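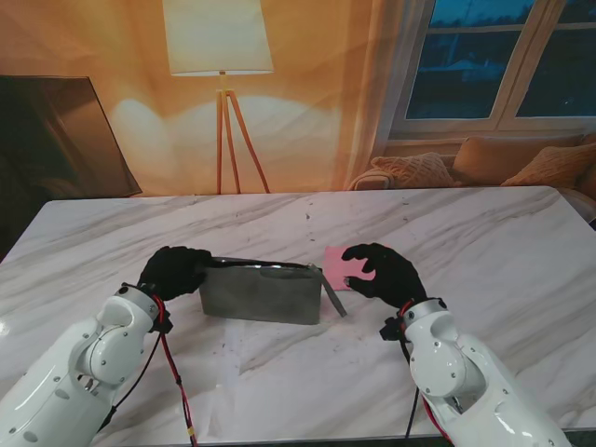
Fadwa Nasr had been packing the gray pouch since a quarter past six, and so far it held a pencil.

"It's a pouch," said Amerley Essien from the doorway. "You put things in it and you close it."

"I know what it is."

"The ferry to Mastton goes at 8."

Fadwa knew that too. She had known it since April of the year before, when the letter came from Atinga offering her a desk, a salary and a view of a parking lot, and she'd written back asking whether she could start the following spring. They had said yes, which she held against them. People who wanted you badly should put up more of a fight.

She unzipped the pouch, took the pencil out and laid it next to the little pink cloth. The cloth was for glasses. She didn't wear glasses. It had been her aunt's, and her aunt had used it on everything except glasses: spoons, doorknobs, the faces of nephews. It folded down to nothing and there was no reason on earth not to bring it, so naturally it had been in and out of the pouch all morning.

"What else is going in?" said Amerley.

"The key."

"To this place? You're handing that back."

"The other key."

Amerley came in and leaned on the marble table, which was cold enough to make her stand up again. The table was staying. It had taken four men to get it up the stairs and the landlord had decided, on hearing this, that he'd always wanted one.

"You never found out what the other key opens," she said.

"That's why I can't leave it."
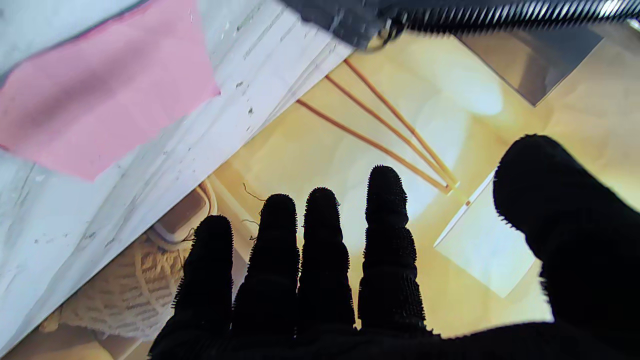

"You could leave it with me. I'd try it in things."

Fadwa considered this. Amerley would, too. She'd go up and down Zirkport trying it in sheds. She had once spent a whole weekend returning a single glove, and the man turned out to have only one hand, and they had stayed friends for years.

"Two things," Fadwa said. "I'm allowed two things of no use. The cloth and the key."

"And the pencil?"

"The pencil is useful."

"It says Grosix on it. They went under. You can't even call them."

"I wasn't going to call them, Amerley. I was going to write with it."

In the street a van started, thought better of it, and started again. Fadwa put the pencil back, then the cloth, then the key, and pulled the zipper as far as it would go. It stopped a thumb's width from the end, where it always stopped. She worked it back and forth by the tab. Her aunt had had a word for that zipper, and Fadwa used it.

"Leave it open a bit," said Amerley. "Let it breathe."

"The key will fall out."

"Then you'll have lost it somewhere on the water and it'll be nobody's fault. I'd call that a weight off."

Fadwa looked at her. Then she opened the pouch, took out the key and held it across the table. Amerley put it in her coat pocket so fast that it might have been there all along.

"Just the sheds," said Fadwa.

"Just the sheds."

"And you'll write if it opens anything."

"I'll need something to write with," said Amerley, and looked at the pouch, and went on looking at it until Fadwa sighed and unzipped it again.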